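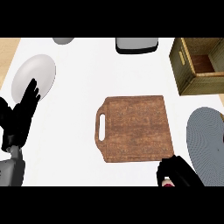 Malsha Haque 浅漬けの塩、2%だと薄くないですか。うちは倍くらい入れてます。

昨日の投稿にもらったこの返信、同じ意見がほかにも来ていたので、続けて書きます。

2%というのは野菜の重さに対しての話です。水や容器の重さは入れません。皮や芯を取ったあと、実際に漬ける分だけを量って、その2%。きゅうりも大根もキャベツも、まずはこれで漬けています。

薄いと感じる場合、たいていは塩の量より時間です。漬けて1時間で食べると表面しか塩が回っていないので、中は生野菜の味がします。冷蔵庫で一晩置くと同じ2%でもだいぶ違います。

4%にすると、すぐ食べるならちょうどいいけれど、翌日はしょっぱい。Malshaさんのところはその日のうちに食べ切るそうなので、倍でも合うんだと思います。うちは二日かけて食べます。

4月に漬けた分のメモを見返しました。きゅうりが237g、塩は小数点以下切り上げで5g。次の週は228gで、塩はやっぱり5g。家の秤が1g刻みなので、この差は無視しています。

秤の話が出たついでに。使っているのはStallexの古いやつで、電池が弱ると数字がふらつきます。塩だけ量るときは小皿をのせてゼロに戻してから。野菜のボールに直接塩を足して量ると、1g、2gの変化を拾ってくれないことがあります。

塩は粗塩。精製塩だと同じ重さでもきつく感じるという人もいますが、自分は区別がつきません。ただ、小さじで量る人は要注意です。粒の大きさで重さが変わるので、塩を替えたら味も変わります。重さで量っていれば関係ありません。

春キャベツは水が出やすいです。芯の部分は薄くそいで、葉は手でちぎる。包丁で切るより塩のなじみがいい気がしますが、気のせいかもしれません。塩をふって10分置いてから軽くもんで、それから袋に入れます。

袋の空気はできるだけ抜きます。重しは使いません。前は石を使っていたけれど、置き場所に困ってやめました。水を入れたペットボトルをのせる人もいますね。

昆布は細切りにして一つまみ。唐辛子は種を抜いて輪切り。しょうがは入れる日と入れない日があります。酢は入れません。

Jahangir Bhuiyanさんから「砂糖は入れないのか」と聞かれました。大根のときだけ少し入れます。新大根は辛いことがあるので。きゅうりには入れません。量は決めていなくて、ここだけは目分量です。

なすは別に書いたほうがよさそうです。2%だと色が悪くなりやすく、うちでも成功率が低い。みょうばんを使えばいいのはわかっているんですが、なすのためだけに買うのが面倒で、まだ買っていません。

出てきた水は捨てる派です。残しておくと漬かり続けて、二日目の夜にはかなり塩辛くなります。食べる分だけ出して、残りは軽く絞って別の容器へ。絞りすぎると歯ごたえがなくなります。

しょっぱくなりすぎたときは、真水ではなく薄い塩水に浸けます。真水だと外側だけ味が抜けて水っぽくなりました。それでも戻らない分は刻んでチャーハンに入れて、ほかの塩を減らします。

かぶの葉も一緒に漬けるかどうかという質問もありました。一緒に漬けます。ただし茎は固いので、先に塩でもんでおきます。葉の先のほうは黄色くなるのが早いので、その日に食べます。土が茎の根元に残りやすいので、水に浸けて竹串でかき出しています。

ぬか漬けの質問も来ていましたが、うちのぬか床は去年の夏にだめにしてから再開していません。答えられないので、詳しい人に聞いてください。

明日は新しょうがが届くので甘酢漬けにします。塩もみのやり方が浅漬けとは違うので、そちらは分けて書きます。昆布の戻し方についても何件か来ていますが、うちは戻さずに乾いたまま入れています。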